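Student Project Report
Scheduling Background Traffic on a Small Shared Network
Author: Soon-im Min

1. Purpose

In our building many devices share one wireless access point. When all of them send large files in the same minute, voice calls become poor. My project tested whether a simple scheduler can protect the calls without buying more capacity.
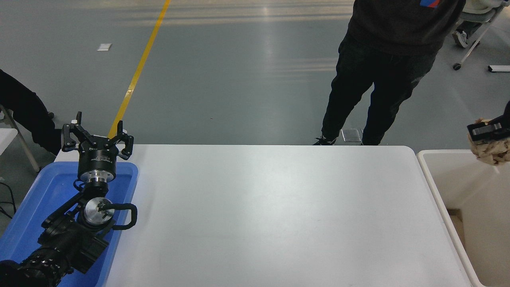
The scheduler is named Itlow. It puts each data flow into one of 3 classes: voice, interactive, and background. Background flows must wait when the queue delay is higher than 200 milliseconds.

2. Method

I used a Westari router and the traffic generator Dindavico. Each test was repeated 6 times, first with the scheduler off and then with it on. The load was the same in both cases. 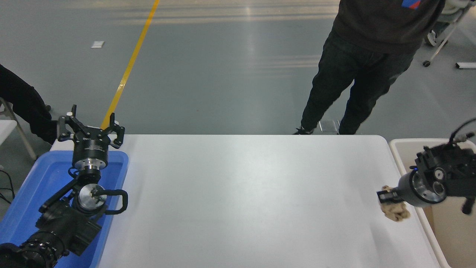

3. Results

With Itlow on, 91 percent of voice packets arrived before their deadline. Background transfers took longer, but all of them were completed. The Zelenák method, which I used for comparison, gave similar voice quality but needed more memory in the router.
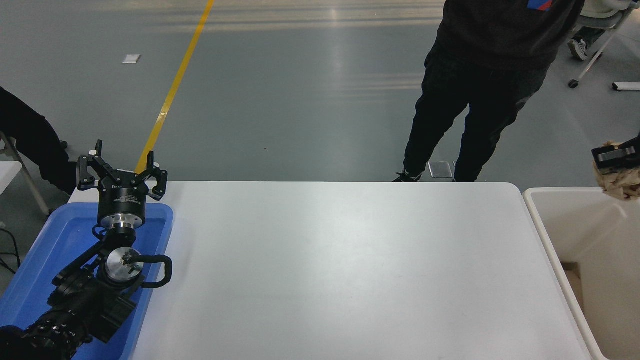

One weak point is that my classes are fixed. A device can send small urgent messages and large log files by the same connection, and Itlow cannot separate them. For example, an urgent stop command should never wait behind a log file. In the next version I would like to mark each message by the application and compare the delays again.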